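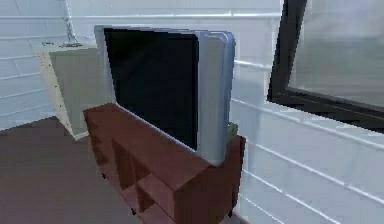
*Television and low stand in a furnished room. Computer rendering.*

# Report of the visit to the Ballholm housing scheme

The housing panel visited Ballholm in May at the invitation of the Randau Housing Trust, which had opened the scheme to neighbouring authorities for the day. The purpose was to gather information ahead of our own decision on the future of the sheltered flats at the north end of the district. This report sets out what members were shown and told. It should be read together with the cost paper, which will be sent out separately.

## Arrival and first session

Members were met at the main entrance at 10.00 and given coffee in the residents' dining room. The Trust had expected two groups and received four, and the programme was rearranged so that no more than one group was in a corridor at any time. Our group took the outside areas first.

Ballholm has 48 flats on three floors, arranged on two sides of a shared garden. It replaced an older building on the same site, parts of which had been closed for several years before it was taken down. Existing residents were offered the choice of returning, and the Trust reported that most did so. Those who did not had largely moved closer to family during the building period, which lasted longer than planned on account of an old culvert found under the car park.

The panel asked what arrangements had been made for residents while the site was cleared. Each household was given a single named contact at the Trust and was moved once only, directly into the flat it would occupy until the new building was ready. Staff described this as the most expensive choice they had made and the one they would be least willing to give up. The previous scheme, in another part of Randau, had involved two moves for many people and had led to a large number of complaints.

## The garden and approach

The garden is level throughout. Paths are wide enough for two wheelchairs to pass, and the surface is a bound gravel that drains well. Members who had taken part in the review of our own footpaths noted that the edges were flush with the grass, with no raised kerb. The Trust confirmed that this had been requested by residents who used walking frames.

There are benches at short intervals. Several have arms on one side only, which allows a person to move across from a wheelchair. A row of raised beds is let to residents at no charge, and there is a waiting list for them. The greenhouse was locked at the time of the visit.

Parking was the subject of some discussion. The number of spaces was set by planning conditions and has proved too small at weekends. Visitors now park in the street behind, and relations with the houses there have been strained. A mobility scooter store with charging points has been built beside the bin enclosure. It filled within a month of opening and scooters are now also kept in a ground floor lobby, an arrangement the fire officer has accepted on a temporary basis.

## Inside the building

Two flats were open for inspection, one with a single bedroom and one with two. Both were on the first floor. The following points were noted.

- Front doors are of different colours on each corridor, so that residents can find their own floor more easily.
- Light switches are set lower than usual and sockets higher.
- Bathrooms are level-access showers without exception. A bath is available on the ground floor and may be booked.
- Kitchen worktops in the larger flats can be raised and lowered by hand. The Trust would fit a powered version in future, as the handle is stiff.
- Windows open inwards for cleaning. Some residents find that this leaves little room for curtains.

The smaller flat seemed to several members rather tight in the hall, particularly where the door to the storage cupboard opens against the bedroom door. The Trust agreed and said that sliding doors had been taken out of the design at a late stage to save money. Our own brief should state clearly that these are to be kept.

Heating and hot water are supplied from a shared plant room. The system was installed by Clirex, which also holds the service contract for a term of 6 years. In the first winter there were repeated faults affecting the top floor. These were traced to a pump and put right under warranty, though residents were without full heating on several nights and the Trust paid each household affected a sum of £100. Members were pleased to hear this spoken of openly. Residents cannot at present see how much heat they are using from day to day, and bills arrive quarterly. The Trust is considering a simple display for each flat.

## Noise

The panel had been asked by our own residents to enquire about noise, and did so. Floors between flats have performed well and few complaints have been received about footsteps. Sound passing sideways between living rooms has been more of a problem, mostly from televisions played at a high volume by people with hearing loss. The Trust has dealt with this by offering free hearing checks on site and lending headsets, and by asking residents on first moving in to consider which wall their set will stand near. A plan showing which walls are shared is included in the welcome pack. We recommend that the same be done here.

The lift can be heard in the flats next to it. No remedy has been found.

## Shared rooms and daily life

Lunch was served in the dining room, which is open to the public on four days out of seven. The kitchen is run by Tsang, a local catering firm chosen after a tasting attended by residents. A two-course lunch is subsidised for those living at Ballholm and sold at full price to others. Trade from outside has been better than expected and includes a regular parents' group from the nearby infant school. Some residents would prefer the room to themselves. A compromise has been reached under which the public are admitted from 12.30, half an hour after residents sit down.

The food was good. The panel was served a leek and potato pie and a fruit crumble, and those with special diets were properly provided for.

The upstairs lounge is used less than had been hoped. It faces north, and the Trust believes its position at the end of a long corridor discourages people from going there without a reason. Craft sessions have been moved downstairs. A proposal to convert the lounge into two guest rooms for visiting relatives is now before the Trust's board.

## Staffing and care

Care staff are on site day and night. At night there are two members of staff, one of whom may sleep. Residents with no care needs pay a small weekly charge towards this cover, and its level was the matter most often raised at the last residents' meeting. The scheme was let on the basis that a third of households would have high care needs, a third moderate and a third none. In practice the balance has moved towards the first group as people have grown older in their homes, and the Trust expects to revisit the rule for new lettings.

Recruitment remains difficult. Bus services to Ballholm end before the late shift finishes, and the Trust now pays for taxis.

## Questions from members

The final session was held at 14.15. Members asked whether the Trust would build on the same scale again. The answer was that a scheme of 100 flats had been considered and set aside at an early stage, the site being too small without a fourth floor. Staff felt that the present size allowed them to know every resident, though it made the dining room hard to run without outside custom.

On pets, the policy is to allow one cat or small dog in each flat with prior agreement. Ground floor flats are favoured for dog owners.

On letting, the first homes were filled quickly and the two-bedroom flats slowly. Couples on the list had often been unwilling to leave houses with gardens, and several of the larger flats were in the end let to single people who needed room for a carer to stay overnight.

## Matters to be taken forward

1. Officers to obtain the Ballholm welcome pack and the plan of shared walls.
2. Sliding doors to be written into the brief for all smaller flats.
3. Scooter storage to be reviewed before the planning application is made.
4. The Trust to be asked for its heating fault log for the first winter.
5. Bus times to be checked against likely shift patterns at the north end site.

The panel wishes to record its thanks to the residents who opened their homes and to the staff of the Randau Housing Trust. A return invitation has been sent. The cost paper will be considered at the next meeting.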